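Laying Out Small Parts on a White Work Sheet

Workshop tips – assembly and bench practice

Small assemblies go faster when every part has a fixed place before the first one is picked up. The method below uses a dark table, one white sheet and a few base plates. It suits pegs, discs, knobs, spacers and similar hardware.
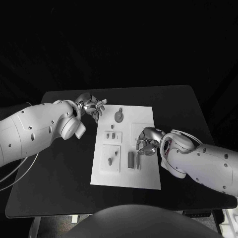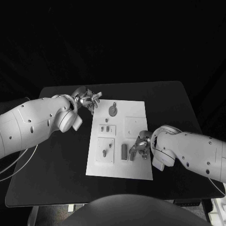 Photos: Wilson Usuga / Kilero

Choosing the surface

Use a sheet in strong contrast to the table. A white sheet on a black or charcoal top gives a clear boundary, and a dark peg lying on white is found at a glance. The same peg on a dark top is easily swept to the floor with a sleeve. If most of your parts are white plastic, reverse the arrangement and put a dark mat on a light bench.

The sheet should be matte. Gloss surfaces throw back the overhead lamp and hide small holes. It should also be stiff enough to lift by two edges with the parts still on it. Thin card sags in the middle and everything rolls to the center.

Leave a margin of bare table on all sides. Tools go in the margin and parts stay on the sheet. Keep cups off both.

Placing the plates

Set the largest plate at the front, nearest the person working. Smaller plates go behind it. A plate that receives a part from above needs clear space over it, so do not stand tall pieces directly in front.

Plates that slide should be fastened. Four small screws, one in each corner, hold better than one in the middle, which lets the plate turn. Drill pilot holes first and drive the screws in diagonal order. Stop when the head is flush. On thin sheet, double-sided tape is adequate for light work but will creep if pegs are pressed in repeatedly.

Check for level after fastening. A plate that rocks at one corner usually has a chip or a burr under it.

Standing parts upright

Pegs should stand on end wherever the design allows. An upright peg can be gripped from any side, and it does not roll. Flat-cut ends stand unaided. Rounded ends need a shallow hole to sit in, drilled slightly over the peg diameter and no more than 5 mm deep.

A peg that leans in its hole points to one of the following:

The hole is oversize. Fit a sleeve or drill a new one.
The hole is out of square. Use a drill guide next time.
There is swarf at the bottom. Blow it out and try again.

Where two pegs differ only a little in thickness, keep them on the same plate and always in the same order, thinner on the left. Mixing them is the most common fault in this kind of work.

Discs and knobs lie flat toward the back. Mark the hub with a dot of pale paint if the disc has to be centered by eye. Nail varnish also works and dries faster.

Light and backdrop

One lamp from the left suits a right-handed worker. A second lamp removes the shadow but also removes the relief, and shallow recesses become hard to see. A plain dark curtain behind the table cuts reflections and stops parts that jump backward – hang it so that it just touches the floor.

Cables

Run cables down the outside of the table and tie them off. Slack loops near the work should hang clear of the edge. Anything that crosses the sheet will sooner or later drag a part with it.

Storage afterward

Trace the outline of each plate on the sheet in pencil before clearing it. The layout can then be set up again without measuring. Loose pegs go in lidded trays, sorted by diameter. We use the Floltis tray with 30 compartments, though any tray with full-height dividers will do. Trays with low dividers let parts migrate when carried.

Wipe the sheet with a damp cloth and store it flat.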